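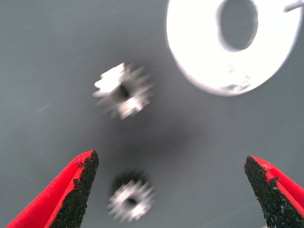

회색 작업대 위의 작은 톱니바퀴.

호덴시 수리비 지원, 11월부터 벽시계와 손목시계도 됩니다

저희 집 부엌 시계가 멈춘 지 꽤 됐거든요. 버리자니 아깝고 고치자니 새로 사는 값이랑 비슷해서 그냥 걸어만 뒀는데, 이번에 호덴시가 수리비 지원 대상을 넓힌다는 소식을 듣고 드디어 내려놨습니다!

내용은 이렇습니다. 지금까지는 전기주전자, 믹서, 재봉틀 같은 생활용품만 됐는데 11월부터는 벽시계, 탁상시계, 손목시계, 오르골까지 들어갑니다. 수리비의 22퍼센트를 돌려주고, 한 집에서 여러 건을 신청해도 괜찮다고 해요. 단, 건전지만 갈아 끼운 건 안 됩니다. 시곗줄 교체도 안 되고요(이건 좀 아쉽네요).

지난 1년 동안 들어온 신청은 586건. 시청 생활경제과의 에스벤 잉바르손 씨에게 전화로 물어봤더니 본인도 이 정도일 줄은 몰랐답니다. 제일 많았던 게 재봉틀이라는데, 저는 당연히 주전자일 줄 알았어요. "시계는 왜 안 되느냐는 문의가 계속 들어왔습니다. 처음에 목록을 만들 때 저희가 빠뜨린 거죠." 잉바르손 씨 말입니다. 시원하게 인정하시더라고요.

부르카라 거리에서 시계 수리점 '수오미넨'을 하는 벤트 크바란 씨도 만나고 왔습니다. 이 자리에서만 28년째예요. 가게 안에 시계가 워낙 많아서 정각이 되면 얘기를 잠깐 멈춰야 하는데, 그게 또 은근히 재미있습니다. 크바란 씨는 반가워하면서도 걱정이 있다고 했어요. 오래된 탁상시계는 맞는 톱니바퀴를 구하는 게 일이라 부품 하나에 몇 주가 걸리기도 하거든요. 그런데 지원을 받으려면 접수한 달의 다음 달 말까지 영수증을 내야 합니다. "부품이 안 오면 영수증을 어떻게 끊어요. 그것만 좀 늘려 주면 좋겠는데." 시청에 이 얘기를 전했더니 부품 주문서를 함께 내면 기한을 미뤄 주는 쪽으로 검토 중이라고 합니다. 아직 확정은 아니니까 시계를 맡기실 분들은 주문서를 꼭 챙겨 두세요.

크바란 씨네 선반에는 100년 넘게 된 괘종시계도 하나 있었는데요, 손님이 할머니께 물려받은 거라고 합니다. 이런 물건도 지원이 되나 싶어서 확인해 봤더니 나이 제한은 없대요. 다만 판매용으로 고치는 골동품은 빠집니다. 집에서 쓰는 물건이면 된다는 얘기죠.

신청은 시청 1층 민원 창구나 렐론 도서관 안내 데스크에서 받습니다. 영수증 원본, 신분증, 그리고 고친 물건 이름이 적힌 수리 내역서가 필요해요. 내역서 양식은 등록된 가게에 다 있다고 하니 계산할 때 달라고 하면 됩니다. 등록된 가게 명단은 두 곳 모두에 붙어 있고, 온라인 접수는 아직 준비 중이랍니다. 도서관 쪽은 점심시간에도 문을 열어서 직장 다니시는 분들은 그쪽이 편할 것 같아요.

참, 수리를 이미 마친 시계는 소급이 안 됩니다. 영수증 날짜가 11월 이후여야 해요. 저희 집 부엌 시계도 그때까지는 식탁 위 신세입니다.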